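Small-parts sorting guide for shared robot cells reaches its second edition

The good practice guide for small robot cells that the Pleltula working group first put out as a stapled handout is back in a second edition, and it has grown up a good deal along the way. The new version was sent round to members in September and runs to 100 pages, which sounds a lot until you find that nearly a third of it is blank record sheets, meant to be copied and kept in a folder by the cell where people can get at them (and scribble on them, one hopes).

For those who missed the first edition, the guide is meant for workshops, colleges and smaller firms that have one arm on one table and are asking it to pick little parts out of bins. It doesn't try to replace the safety standards, and says so on its opening page. What it offers is the layer underneath: how to lay out the bins, how to write the layout down, when a change to the layout is big enough to need a fresh check, and what should be tried in simulation before anyone goes near the real arm.

That last subject has its own chapter now, and it's the one members have been writing in about. The first edition gave it a page and a half. Domingo Mansilla, who edited both editions and answers most of the post, told us he had a drawer full of letters on it by the spring.

"People were simulating the arm beautifully and then looking at it from one place only, usually somewhere up near the ceiling," he said. "Everything looks roomy from up there. Then you go down to the fingers and have a look along them, and you find you've got a post right in the middle of your view and a divider much closer than you'd have liked. So we ask for both views now, every time, and we ask for them to be kept."

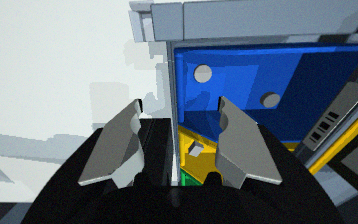 Looking out between the gripper fingers in a simulated cell, with blue and yellow parts beyond.

The rule itself is short. For each bin, the record should hold one view from the gripper and one from outside the cell, made from the same layout file, with the file's version written beside them. If a bin, a box or a divider is moved afterwards, both views are made again. Several members felt this was heavy going for a change of a few millimetres, and there was a long exchange about it at the spring meeting, which your correspondent sat through with two cups of tea and no regrets. In the end the group settled on wording that lets a workshop set its own limit for small moves, provided the limit is written down first and signed by whoever looks after the cell.

There is also a good deal more about what goes where on the table. The guide asks that anything the arm doesn't need for the job should come off the tabletop, and that anything it does need should be in the layout file, including objects that stand outside the tray or fixture. It's surprising how often those get left out. Of the 289 record sheets that members sent in for the revision, the commonest fault by a long way was an object on the table which was missing from the file, and the next was a bin which had been swapped for a different colour without the sheet being changed to match.

Colour gets a gentle section to itself. The group would like each bin in a cell to have its own colour and to keep it, so that a person reading the sheet at the end of a long shift can go straight to the right one. It stops short of saying which colour should mean what. Šindelář, whose training workshop tried out the draft over the summer, had asked for a fixed list, with one colour kept for rejects everywhere, but firms that already had their bins were understandably not keen to buy them all over again, and the matter has been put off to the next edition.
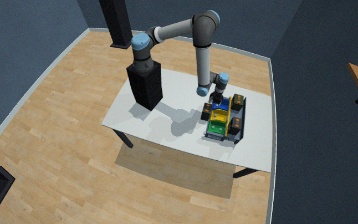 Moving on to speed and approach, the guide now recommends that a pick should be planned in separate stages, with the arm coming to a waiting point above the bin before it goes down, and going back up to that point before it travels anywhere else. Plenty of people do this already, and the guide says as much, but it had never been set down in plain words and newer members had been asking. The waiting point is to be named on the sheet along with the bin it belongs to. Flurar, which supplied the sample sheets printed at the back, has used names made from the bin's colour and a number, and the group liked this enough to suggest it for general use.

The checking intervals have been looked at again too. A cell in daily use should have its layout compared with its sheet every 7 days, and before the first run after any break. Zumex had argued for a monthly check, on the grounds that their cells hardly ever change, and they are allowed it under a new clause for fixed layouts, though the conditions are fairly strict and take up a page and a quarter. Anyone thinking of using that clause should read the notes to it as well, which are printed, a little unhelpfully, in a different chapter.

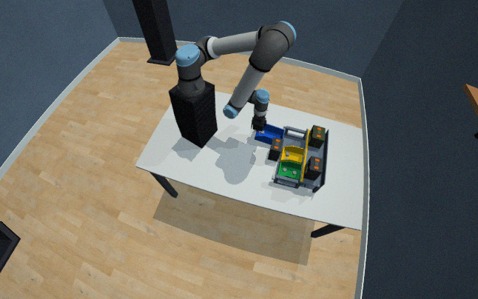
The worked example will probably be the most thumbed part of the whole guide. It takes a reader through filling in a complete sheet, from the first line to the signature, and Mr Mansilla was keen that it should be a layout with an awkward object or two in it. The small black box with orange tabs, standing outside the left side of the fixture just by the blue tray, is just the sort of thing he means: it needs its own line on the sheet, with its position given from the same corner as everything else, and the waiting point for the blue tray has to be chosen with it in mind. The two dark boxes in the right-hand compartment need their heights recorded as well, being taller than the yellow and green ones, and the divider goes down as an object in its own right. All this takes up more of the sheet than people expect, and the second edition has given the objects table extra rows.

Members who have sheets from the first edition needn't throw them away. They stay good until the next time the layout changes, at which point the new form should be used. Copies of the guide have gone to every member workshop, and there are spares for anyone whose copy has gone astray in the post. Corrections are very welcome, and 2 have come in already, both about the page numbers in the index. Please send any others to Mr Mansilla in writing, with the chapter and paragraph, and not by telephone during his lunch.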